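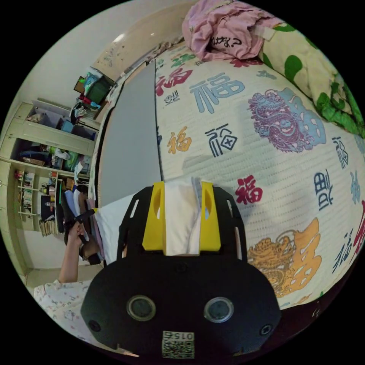
**Why teach folding in people's own homes, when a laboratory table would be so much tidier?**

Our robots did beautifully on the laboratory table and then came unstuck the moment the cloth was lying on a patterned bedspread, so we decided to collect the lessons where the folding really gets done.

For those who have joined us since March, the Tanui study asks how much a robot can learn about laundry from hand-held grippers alone, with a person doing the work and no robot anywhere near the house. We now have 1000 folds recorded in 40 homes, and I must say the people who took part have been wonderfully patient with us (and very generous with their bedrooms!).

The comparison we had all been waiting for was run at Gandmont this month. One version of the Folusix program was trained on table folds only, the other on the same number of folds made at home. Each was then given 247 garments it had never met, spread on beds it had never met either. The home-trained version finished 5 times as many, which is a good deal more than I had dared put in the grant report. Sleeves are still a muddle for both of them, I'm afraid, and anything thin tends to get picked up two layers at a time.
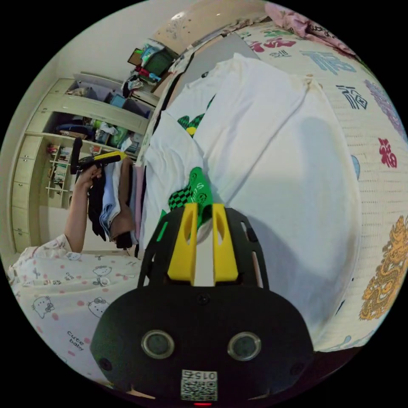 Berkudance wrote back to the draft results to ask whether variety was doing the work or simply the softness of a mattress, given that cloth slides so differently on a hard top. It's a fair point and a rather good one, and we shall be trying plain beds against patterned ones next, with the full table of results to follow in the spring newsletter.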